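Up at six with the window open and the sea making its racket. Second week in the cottage and I still can't work the grill. Burnt two lots of toast, ate the third half raw, and sat on the back step in my coat feeling quite pleased with life all the same.
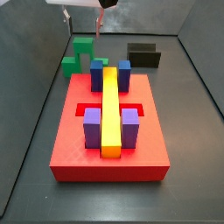 Dundby, Fri 20 September

Bread day! I've been promising myself a proper loaf since we got here, and Bent Nørgaard next door finally handed over a jar of his rye starter, with a page of instructions in pencil that I can read maybe half of. He feeds his twice a day. Mine has been fed once and looks sulky. I've put it on top of the boiler with a saucer over it and told Thu not to touch it (she has touched it).

Walked to the shop before the rain. They were out of rye flour, of course, so I came home with plain and a bag of seeds and 2 lemons I didn't need. Met Maksym on the harbour wall with his rods. He'd caught nothing, he was perfectly cheerful, and he talked for so long about a mackerel he had in Grinden years ago that the rain got both of us.
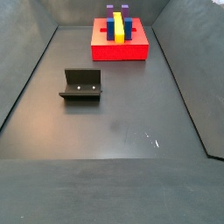
Thu had the fire lit by the time I got in, bless her, and we had soup out of mugs. She's on chapter 16 of that enormous book about the lighthouse families and keeps reading bits out. There was one about a keeper's wife who grew cabbages in a bathtub, and now Thu wants a bathtub. I said where would we put it and she just looked at the lawn.

Uncle Đức rang at three. He turns 74 in November and is pretending he doesn't want a party, so that means a big one. Nghĩa has offered to do the food, though last time there were spring rolls for days afterwards. I said I'd bring bread. Rash, considering the jar.

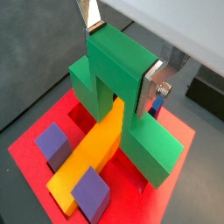

Mixed the dough after tea. It was far too wet and stuck to everything, my sleeve, the tap, the radio. I did the folding as Bent wrote it, or as I think he wrote it, and left it in the big brown bowl with a tea towel on top. It had hardly budged by eight. Thu says patience. Thu isn't the one with dough on her cardigan!
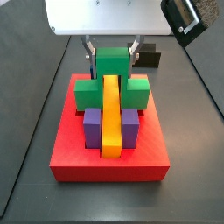 Rang Bent in the end. He said leave it overnight in the cold pantry and stop lifting the towel. So it's in there now next to the potatoes, and I've only lifted the towel the once. Wind getting up again. Must remember to bring the washing in first thing and post Mum's card.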